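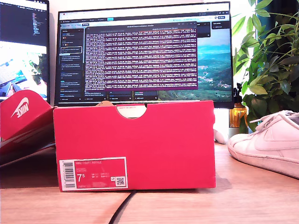 Subject: Re: [boomlist] Lake gas and the Cù numbers
Date: 23rd June

I've read Mylene's message three times now, and the summary she attached, and I'm still where I was in May. There are booms. I've heard them from my own back porch and so have most of the people on this list. I'm not arguing that folks in Erstead are imagining things. What I don't buy is that we now know where the sound comes from, and I really don't buy that a falling barometer lets us call it ahead of time.

I've left her whole message at the bottom for anyone who joined after the archive moved.

A few things bother me, and I'd like to take them one at a time before this goes into the newsletter as a finding.

The count

Cù logged 1561 triggers and after cleaning there were 1400 left. Think about what that says. These are phone microphones and a few cheap loggers sitting in garages, sheds and kitchens in two towns with a quarry between them. Nearly everything they picked up passed the filter. Anyone who has run one of these things knows what it hears all day long: truck gates, car doors, the neighbor's nail gun, a kid jumping off the third stair. My own logger once triggered on a bag of dog food sliding off a shelf, and the software rated it "good."

So either our garages are the quietest in the state or the filter is too kind. I'd like to see what it throws out. If somebody can post even a week of rejected clips next to a week of accepted ones, I'll sit and listen to all of them, in whatever order you like, without knowing which is which.

The matching rule

This one I think is a plain mistake, and it's fixable. An event gets promoted to "regional" when 2 stations trigger in the same minute. It sounds strict until you do the arithmetic. Sound in air takes close to five seconds to cover a mile. A minute is long enough for a noise in Trumavville to be matched to an unrelated noise well on the other side of Erstead, and with 6 stations there are fifteen different pairs that can match by luck. On a busy afternoon, when people are slamming doors and mowing lawns, you'd expect lucky pairs all the time.

There's an easy check. Take one station's log, slide it forward by an hour, and run the same matching again. No real boom can survive that. If the shifted log gives nearly as many "regional events" as the real one, then most of the real ones are luck too. I asked for this in May and got told the tool doesn't have a button for it. It doesn't need a button. Export the times to a spreadsheet and add an hour to one column.

Clocks, while I'm at it. Phones set themselves over the network and are usually fine. The standalone loggers drift, and two of the owners told me they had never reset theirs. If a logger is off by half a minute, no rule built on arrival times means much, and the little map with the circles on it means less.

The time of day

The summary has a bar chart with a nice hump in the afternoon and a smaller one after supper. It's offered as a hint that the lake warms up and lets go of its gas. Water at the bottom of Nillatine doesn't know what time it is. The surface warms during the day, sure, but the deep water of a lake like that stays close to the same temperature all summer, and the mud under it changes even less. What does follow an afternoon-and-evening pattern is people. They're home, they're awake, they're making noise, and they're the ones pressing the "I heard it too" button.

I'd be a lot more interested in what's left between one and four in the morning. From the chart it looks like a handful. Those are the ones I'd start with.

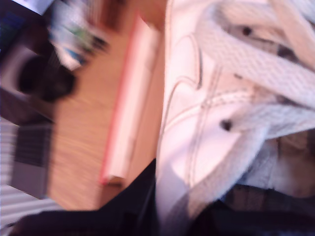

The barometer

Mylene's strongest point, and I'll give it its due. It's a fair idea physically. Lower air pressure means less weight on the water and the mud, and bubbling from lake beds has been measured going up when pressure drops. I have no quarrel with that part.

But bubbles coming up through a lake are a fizz. They come out over hours, in streams, over a wide patch of bottom. To rattle a window miles off you need a lot of energy let go in a moment, and I haven't seen anyone on this list explain how you get from one to the other. If a pocket of gas that large broke the surface, someone in a boat would have something to say about it, and the lake has boats on it from breakfast to dark.

A falling barometer also goes along with plenty of other things that matter here. It comes with wind, which bangs loose siding and sets off microphones. It comes with fronts, and fronts bring thunder that can be too far off to see any flash. It often comes with layers of warmer air sitting over cooler air, and those bend sound back down to the ground, so a quarry shot you'd never hear on a clear day can land right on your roof. Any of these would give you more booms on low-pressure days with no gas at all.

And how was "falling" defined? The summary says pressure was falling within a day before or after the event. Around here the pressure is falling at some point in nearly any two-day stretch you pick. I would like to know how many quiet days pass the same test before I get excited about how many loud ones do.

The old stories

Yes, people heard booms over the lake before there was a quarry. I've read the same county history everyone else has. It also has a sea serpent in it. I don't say that to be rude - the booms may well be old, and places all over the world have a local name for a sound like this. But an old story about a noise and a new recording of a noise aren't the same noise until somebody shows they are.

What I'd want to see

Not a lot, and none of it costs money.

The shifted-log test, with the numbers posted whichever way they come out.

The quarry's blast times. They're required to keep them, and last time I called, the woman in the office was perfectly nice about it. She needs the request in writing.

Lightning data for the same dates, out to a good long distance.

One pressure rule, written down before anyone looks at the next batch. If the idea is that a drop of a certain size brings booms within a certain number of hours, put the size and the hours in a message to this list and then we all wait. If it calls them better than a coin does, I'll say so here and I'll say it without grumbling.

A seismometer trace would help as well. A sound that comes through the air shows up on one late and sudden, at the speed of sound. Something in the ground gets there much sooner. The college has an instrument on the ridge and its records are open, so it's only a matter of somebody sitting down with the list of times. I can do some of that in the evenings if I'm sent times I can trust to the second.

Until then I'd ask that the newsletter piece say "unexplained" and leave Nillatine out of the headline. Once it's in print that the lake is blowing off gas, there'll be calls to the county, and the people who swim and fish there will want answers we haven't got. I don't want to be the one picking up that phone.

Full message follows. 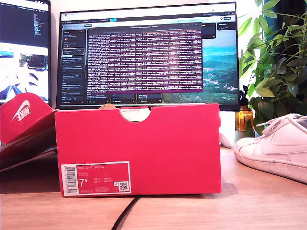 Mylene Policarpio wrote:

> Hi all,
>
> Summary attached. We're at 1561 triggers, 1400 after
> cleaning, which is far more than I hoped for when we
> started with Cù. Thank you to everybody in Erstead and
> Trumavville who kept a logger running.
>
> I know some of you are tired of the gas idea but please
> look at the pressure page. Most of the regional events
> have a falling barometer within a day either side. That
> can't all be trucks. Gas in the mud under Nillatine would
> respond to pressure exactly this way, and it would fit
> the old accounts from before the quarry opened.
>
> I also think we could put out a simple alert on falling
> days. Even if it's wrong sometimes, people would know to
> listen, and we'd get better reports.
>
> I'd like to get this in the next newsletter. If you have
> objections, please be specific. "I don't believe it"
> doesn't help me fix anything.
>
> Mylene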